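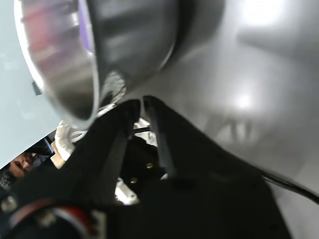
Photo: Plovthorpe Reviews

Brurkura Benchtop Safety Pack, second edition
Reviewed for small labs, schools and home workshops

The Brurkura pack is a 61-page printed guide with a set of laminated cards, two table clamps and a roll of floor tape. It is meant for people running small servo arms on ordinary tables, where the big industrial standards are hard to apply and mostly get ignored. I used it over October for pick-and-place work with toy vegetables and a saucepan.

The guide starts with mounting, and this is the best chapter. It asks for two clamps on the base of any arm, tightened before power goes on and checked again after the first ten minutes of movement. The supplied clamps are decent. The pads mark a soft tabletop, so put a scrap of rubber under them.

Next comes the keep-out zone. You extend the arm fully by hand with the power off, measure to the tip of the gripper, add a hand's width and tape that line. On a shared table the line will usually run past where people want to sit. The guide's answer is that anyone may sit inside it while the arm is unpowered, and that one person, named on the card, holds the stop switch at all other times. We found that workable. Reaching in to straighten an object between runs is the habit that takes longest to break, and the card for it (Stop, Say, Reach) got the most use of the lot. 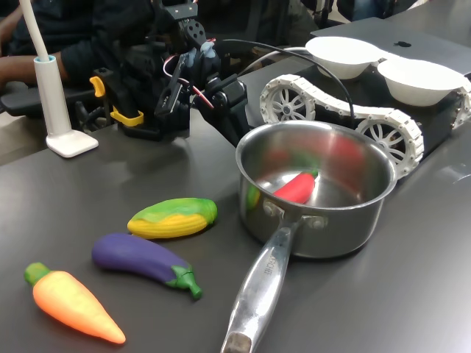
The chapter on objects is thinner. It recommends light, soft-edged items for early trials and warns against glass, which is fair enough. It has less to say about cookware. Polished steel throws back bright patches that can confuse a camera, and a long pan handle over the edge of the table is easy to catch with a sleeve. The guide gives handles a single line (turn them inward) and leaves reflections out altogether. I would have liked a page on both.

Cable routing gets 6 pages, more than it needs. The useful part is the rule that no cable should cross the working area at a height where the arm can hook it, and that slack should be checked at full reach in each direction. If you have a second machine on the same table, such as a small tracked base, the guide wants it switched off at its own battery while the arm is running. Good advice, though the card for it is easy to lose among the others.

Maintenance is a log sheet. Inspect finger screws every 4,000 cycles, or monthly if you don't keep count. Steinbach's rival guide has a better log, with room for notes, but costs more and comes without clamps.

Minor complaints: the tape lifts at the corners after a week, the colour coding on the cards is not explained until the appendix, and the binder rings don't line up properly. Replacement cards have to be ordered from the Urkstead office, and mine took most of the month to arrive.

Worth buying if you have no written rules at present. If you already work from a decent risk assessment, get the cards on their own.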